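Weiche Folien, klare Regeln

Dünne Kunststofffolie gilt im Hause Nisard als Prüfstein für jede Greifvorschrift. Die Richtlinie Juta verlangt, Greifbacken vor jeder Versuchsreihe auf Abrieb zu prüfen und den Befund zu protokollieren.
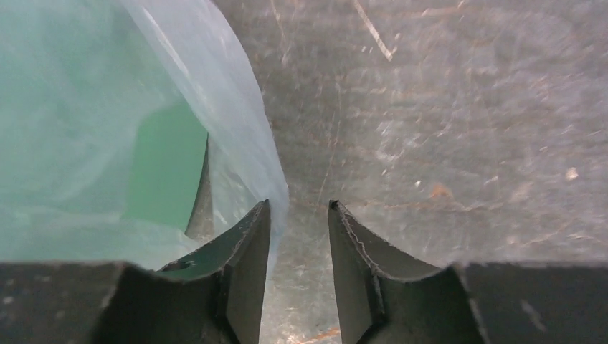 Wie oft ist die Prüfung zu wiederholen? Nach jeweils 25 Griffen, bei scharfkantigem Gut nach neun.

Die Firma Friesen hat den Entwurf um Vorgaben zur Arbeitszelle ergänzt – vor allem zur Leitungsführung und zur Freihaltung der Greifwege.

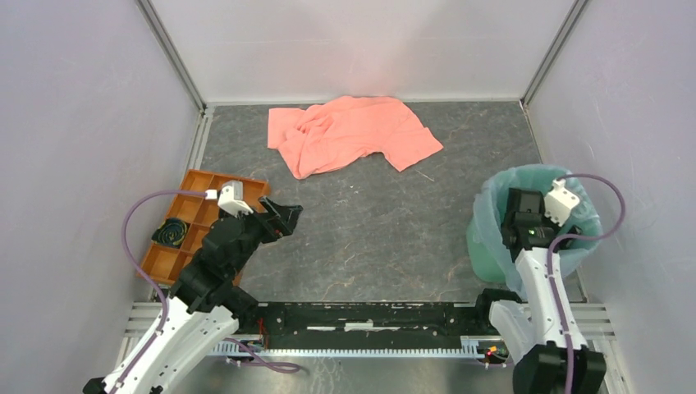
Verantwortlich für die Freigabe bleibt stets der Betreiber. Er legt die Arbeitsbereiche beider Arme schriftlich fest. Wo ein Greifer wie der rechte unmittelbar über einem ausgekleideten Behälter steht, ist eine eigene Absenkgrenze einzutragen. Die Neufassung erscheint im September.
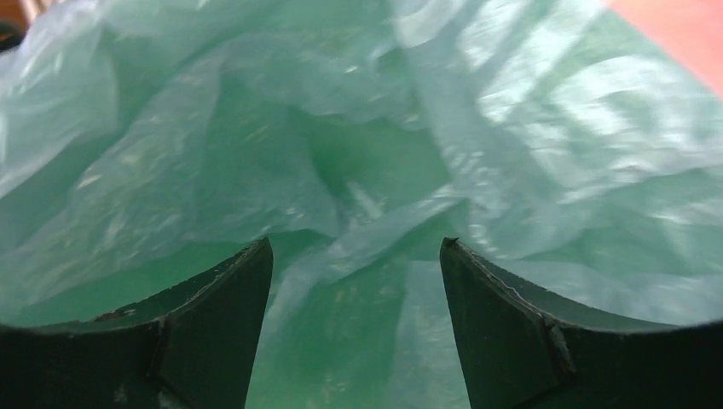

Greiferspitzen vor grünlicher Folie.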